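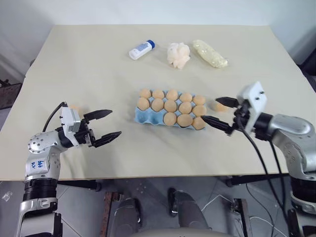
Re: Selling eggs from a small flock – washing, storing, pricing

To: Kerkum Backyard Poultry list
Sent: Sunday, 7:40 pm

> We have 24 hens now and more eggs than we can eat, so we want to
> start selling at the Hustbridge market in spring. My neighbor
> says every egg has to be washed and chilled. My aunt never washed
> one in her life and kept them in a bowl in the pantry. Who is
> right? Also, what are people charging, and is it worth buying one
> of those egg washing machines? The Montes one is 800 and I
> can't decide if that is crazy for a flock our size.

Your neighbor and your aunt can both be right, depending on what happens to the eggs afterward.

A fresh egg comes out with a thin coating on the shell, usually called the bloom. It seals the pores. An unwashed egg with its bloom in good shape will keep on a cool pantry shelf for a couple of weeks without much change. Once you wash it the coating is mostly gone and the egg needs to go in the refrigerator and stay there. The same goes for an unwashed egg that has been chilled. If you take it out and leave it on the counter it sweats, and the moisture can carry whatever is on the shell through to the inside.

For your own kitchen, do what you like. For selling, look up the rules before anything else. They differ by state and sometimes by market. Some want washed eggs held cold the whole time, some leave washing up to you, and most say something about what goes on the label. Call the state agriculture office and then ask the market manager, in that order. When I started at Hustbridge the manager had a stricter rule on coolers than the state did, and I had to go home and get a second thermometer.

On washing, if you have to do it:

Use water warmer than the egg. Cold water makes the contents shrink a little and pulls dirt in through the shell.

Don't soak them. Run the water over, wipe, and move on to the next one.

Dry them before they go in the carton. A damp egg in a pulp carton sticks, and it takes a bit of the carton with it when the customer picks it up.

If an egg is badly caked, don't sell it. I feed those back to the dogs, cooked.

Most of this goes away if you keep the nest boxes clean. I change the shavings every week and collect twice a day, once in the morning and once around four. Since I started the second round I have had far fewer dirty ones and almost no cracked ones. Roll-out boxes help too, but I have only used them in one of my two coops and the older hens refused them for a month.
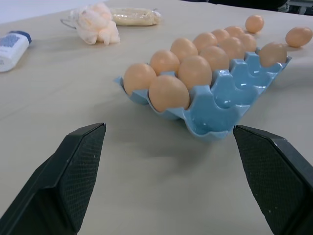
Store them pointed end down. The air cell is at the blunt end and the yolk stays better centered that way. It matters more if you keep eggs for a few weeks than if you sell them within days. Keep them away from onions and anything else with a strong smell, because the shell is porous and they do pick it up.

As for the machine, I would not buy one for 24 hens. At your peak you will get maybe a dozen and a half a day, and you can clean those by hand while the coffee brews. I looked at the Montes when I got up to my present flock and decided against it. The people I know who are happy with theirs are selling to stores. One of the farms out at Bevudska went through 2000 eggs in a good week, and at that size it makes sense.

Price: I get 5 a dozen at the market and the same at the gate. I tried charging less at the gate and the market customers found out. Don't start too low to get rid of the surplus, it is hard to go up later. Work out your feed for a month, add cartons and the stall fee, and see what a dozen costs you before you print a sign. In November, when the hens are molting and still eating, that number looks a lot worse than it does in May.

One more thing on cartons. Many places don't allow you to reuse store cartons with another farm's name or grade on them, even if you cross it out. Plain pulp ones by the bundle are cheap enough. A few of us split an order before the season opens and there is room for one more if you want in – write to me off list.

Does anyone here still water-glass eggs for the winter? I have a crock and some pickling lime and would like to hear how it went before I try it.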